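Home / Furniture Care / Upholstery Cleaners

Rollard Fabric and Mesh Cleaner, 900 ml

Rollard is a water-based cleaner for woven upholstery, mesh panels and padded surfaces in shared offices, libraries and waiting areas. 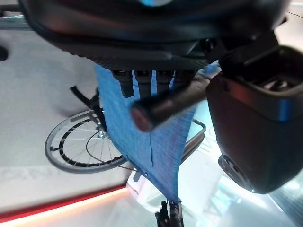

Duygu Özkan writes that one bottle lasted her reading room from January to April, and that the smell had cleared by the time the doors opened in the morning. She would like to see a larger size offered.

The cleaner is supplied ready to use and should not be diluted. Spray lightly from arm's length, leave for 3 minutes, and blot with a clean white cloth. Heavy soiling may require a second application. Test first on a hidden area. Do not use on suede, silk or untreated leather.

A bottle treats roughly 257 square feet of fabric under normal conditions. Customers maintaining larger premises may prefer the 2000 ml refill, which fits the Folleo wall dispenser. The dispenser is sold separately and includes mounting screws.

Store upright and away from frost. Safety data sheets are available on request from the Jallach customer service desk.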